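4. Making Your First Batch of Yogurt

The Birby yogurt maker has one button, which is one more than your grandmother had. Read this section through before you warm any milk.

1. Wash the jars and lids in hot, soapy water and let them air dry.

2. Heat the milk in a saucepan until it steams and small bubbles form at the rim. Let it cool until it feels barely warm.

3. Stir in 2 tablespoons of plain yogurt with live cultures. Vanilla will not do, however hopeful you are.

CAUTION: Milk that is too hot kills the cultures. You will end up with warm milk in nice jars.

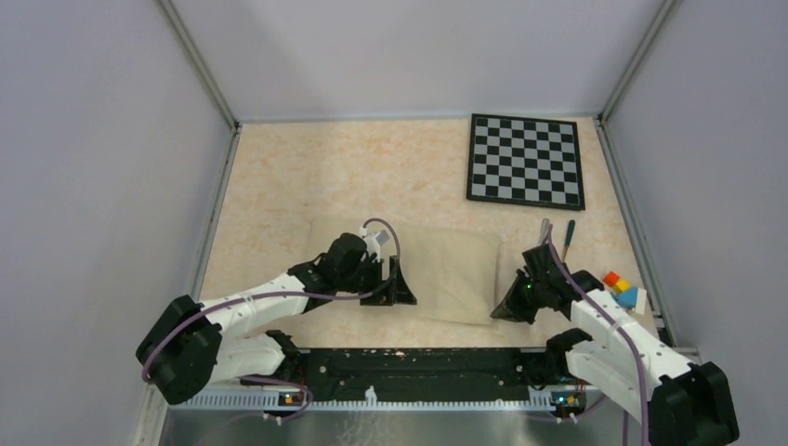

4. Fill the jars, set them in the base without lids, and put the cover on. Pick a level spot away from drafts and leave the unit there until it is done. For thicker yogurt, you will also need a straining cloth later on. A plain rectangular piece in pale beige, like the one lying in the center of the work surface, is a good shape for lining a colander.

5. Press the button and leave it running for 9 hours. Do not lift the cover to check – the yogurt is shy.

6. Put the lids on and chill the jars overnight before straining or eating.

Note: Save 2 tablespoons from this batch to start the next one. Write "DO NOT EAT" on the jar. Results vary by household.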